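Reports > Small Grants > Cornus Reading Project

Progress report: our first stretch
2020-03-13 | By the project lead, Cornus
Print this page | E-mail this page

Well, we're off! Your grant of £1,000 has bought 50 sets of large-print books, and the first lot went out from our Caron Street base at the start of March. I'd worried people would find the titles a bit dull, but the sea stories have been borrowed so often that I've had to start a waiting list (the poetry, less so).

I've also been trying out small paper bookmarks, made at a desk by the window. 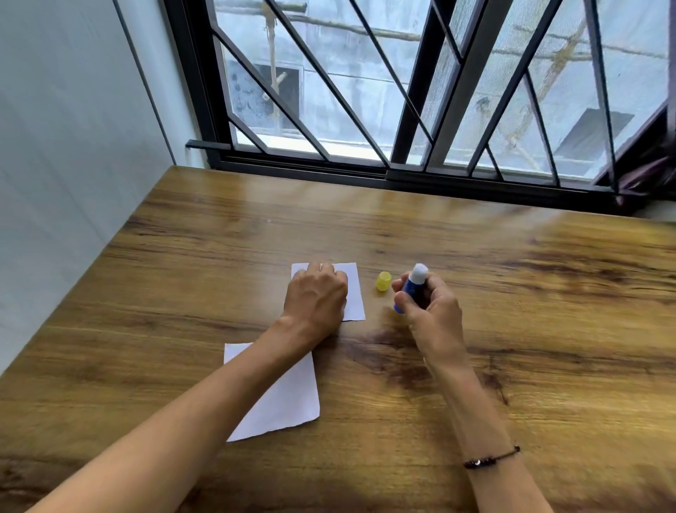 Money so far

We've spent £707, nearly all of it on books, with a little on postage. Jiren gave us a decent price on the second order – I did have to ask twice – and the rest is set aside for audio discs. The bookmarks cost next to nothing, just plain white paper folded in half.
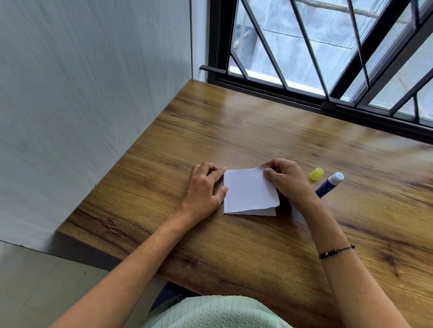 I'd like to get the discs ordered before the end of the month, if you're happy with that. Namora has asked for 2 sets on loan as well, and I've said yes to one – the other depends on how quickly the sea stories come back.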